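Research Update: Hand-Held Grippers and Two-Handed Table Tasks
2025-02-20

The Manipulation Group at Stelldale has completed the first stage of its study on teaching robots household tasks from demonstrations recorded with hand-held grippers. No robot is needed while the recordings are made.

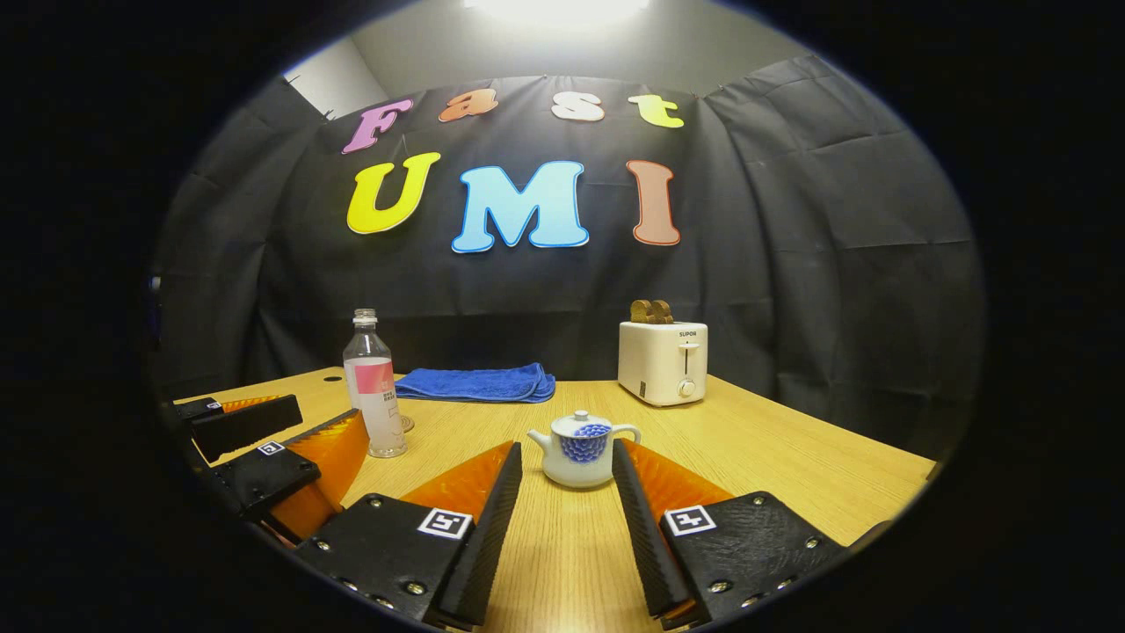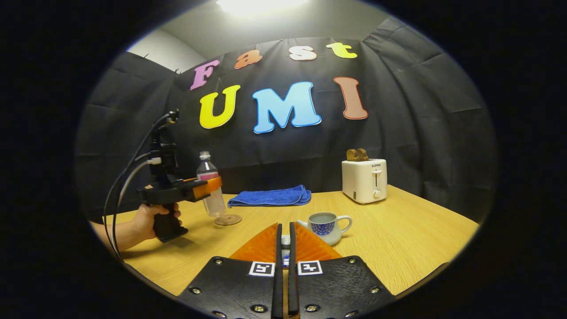 Views from a hand-held gripper at the breakfast table station, with a second gripper at left.

The group collected 1,121 demonstrations at its Prerkero laboratory between October and the end of the year. Of these, 198 were set aside because the position of one gripper could not be recovered for the full length of the recording. Most of the losses came from moments when the two grippers worked close together and one blocked the other's view.

A control policy trained on the remaining data was then tested on the two-arm system at Hovland, using 17 table layouts that did not appear in training. The policy failed on 4 of them. In each failed layout the handle of the cup or pot was turned away from the arm assigned to it.

The second stage, under the Mevstead program, will add recordings with handles placed at a wider range of angles. A technical report is in preparation and will be sent to partner laboratories on request.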